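Prerkwood Shared Workshop Members Finish a Rope-Handling Robot Arm and Release the Build Notes

FOR RELEASE October 18, 2026

Members of the Prerkwood shared workshop in Skukow have finished the first full version of Sidulik, a rope-handling setup built around a robot arm, a two-fingered gripper and a small camera that rides at the wrist. The build notes, the gripper settings, the control scripts and the full parts list are free to download from the workshop's website starting today.

Sidulik began in July, when Tülin Bozkurt brought a coil of twisted rope to an open evening and asked whether the workshop's arm could be taught to pick it up. It could, after a fashion. It could also drop it, drag it off the table and wind it around its own wrist. By the end of that evening five members had signed up for the project, and they have been at it ever since.

"Blocks are easy! A block stays where you put it," said Bozkurt, who leads the build. "Rope has its own opinions. You lift one end and the other end goes somewhere you never asked it to go, and that's what got all of us hooked. I've been tying knots since I was a kid and I never once thought about how much my fingers were doing."

The group set itself a short list of jobs. Pick up a rope from anywhere on the table. Carry it across a seam in the tabletop without snagging. Lay it down along a chalk line. The last job, and everyone's favorite, is feeding an end through a ring, and Sidulik now does that often enough that people cheer a little less than they used to.

Over 1070 practice grasps went into the version released today. The logs are included in the download, bad ones and all, with notes on what the members changed after each batch. Radomir Berisha wrote the scripts and kept them short on purpose. The main control loop is 142 lines long, with a comment on nearly every one, so that a person who has done a little coding at home can follow it over a cup of coffee.

The arm works at one end of the room and the project tables fill the rest, so a test run usually happens with laptops open and other people's projects going on a few steps away. Tan rope is the standard test piece. It is twisted from rough fiber, it shows up well against the pale table, and the wrist camera gets a close look at it as the fingers shut.

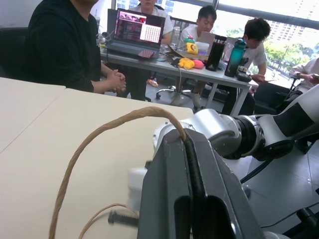
Do you need a big arm to try this at home?

Any small arm with a two-fingered gripper and room for a camera at the wrist will do, as long as it can lift the rope you plan to use. Start with a short, fairly stiff piece and move on to softer cord once the grasps are steady.

The wrist camera took the most rework. An early mount put it too far to one side, and one finger hid the rope at the very moment the scripts needed to find it. Saadet Demirtaş redrew the bracket 11 times. The final one prints in a single piece, fits with two screws and leaves a clear view down to the fingertips – mostly. A thin cord lying flat against the fingers can still fool it, and the notes say so.

Hacer Gökçe looked after the grip itself. Squeeze too hard and the strands flatten and roll out sideways; squeeze too gently and the weight of the hanging part pulls the end free. Her table of settings covers twisted rope, braided cord and soft clothesline, and it gives a starting point for anything in between. Members who have tried it with garden twine are asked to please send in their numbers, as hers are a mess.

"I love this table more than anything I've made in the workshop," said Gökçe. "It looks like nothing, a few columns, and there are so many evenings in it. Somebody can open it, type in one row and their gripper will hold a rope on the first try. That makes me really happy."

The workshop spent 551 euros on the project. That covers the camera, printing material, wiring, rope and two sets of fingertips, one of which was worn smooth by the end of the summer. The arm was already in the room and is not part of that sum. Dilek Çetinkaya put together the parts list and has marked which items can be swapped for whatever is in the drawer at home.

Next up is a project with the working name Güneş, in which the group will try to tie a simple overhand knot with one arm and a peg fixed to the table. Early attempts are in the same download under "unfinished" for anyone who wants a head start. Beginners are welcome to join in. The first session covers how to stop the arm, how to move it by hand and where to keep your fingers, and after that new members go straight to picking up rope.

People building along at home can send questions, fixes and videos of their own tangles through the contact form on the Prerkwood website. Visits to see Sidulik at work can be booked through the same form.

Press contact: Dilek Çetinkaya, Prerkwood Shared Workshop, Skukow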